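Stitville Movement Workshop | Notebook
Home Entries Kit Contact

August, 7.40 a.m. Hammock test, second go. Point two is rigged at 125 cm off the mat, which suits everyone except me. Hung 189 kg of sandbags from it and went to make tea. Fabric crept 8 mm at the knot. Sepp cloth, the stretchy one, so I'm calling that manners.

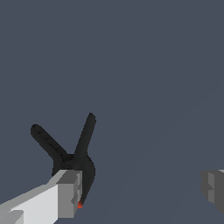 Does the creep matter for a beginners' class?
At 8 mm, it doesn't; they'll lose more height than that by giggling.

Inversions next. I held mine for 2 minutes and came down with strong opinions about hip padding. The Tratside lot fold the fabric double there. Trying it tomorrow, grudgingly. 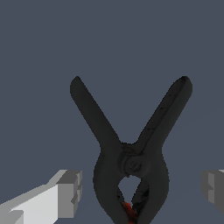
Iolanda Figueiredo thinks the doubling will pinch at the thigh and wants the fabric spread wide and left single, with a slower way in. Fine. We'll do both and compare bruises.

To do: re-tie point two, wash the purple one, ask Nevzat Kaplan for the Dirport swivel back.

Filed under: Aerial, Rigging, Grumbles
We use cookies to remember your settings. OK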